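Re: [skerier-hw] RAM for the Dullthorpe towers

On the list, Urrego office wrote:
> Do we have to pull the power supply to get at the slots?
> And is 8 GB enough?

No, leave it in. Lay the tower on its side, panel off, the supply sits up in the corner out of the way.
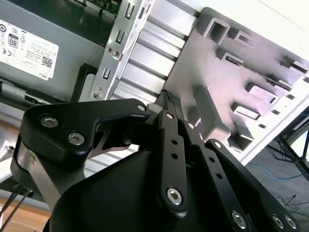

Power supply label, Dell, inside the case

Slots are right of the processor. Move the loose cables first, teh yellow one loops down in the open space. 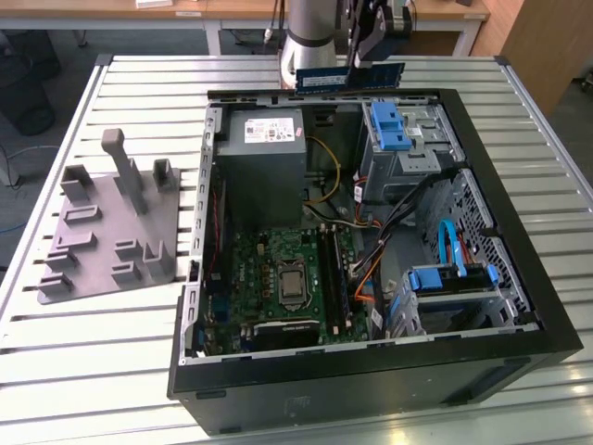
Line the stick up with the notch, press both ends till the clips snap. 8 is fine for the front desk, not for the drawing machines. Jinwood has 40 sticks left, order by 7 pm or wait till January.
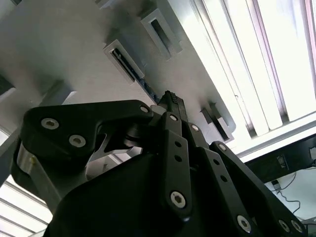 Keep the side panel screws in a cup, we lost a bunch last time. Will send the slot chart tonite.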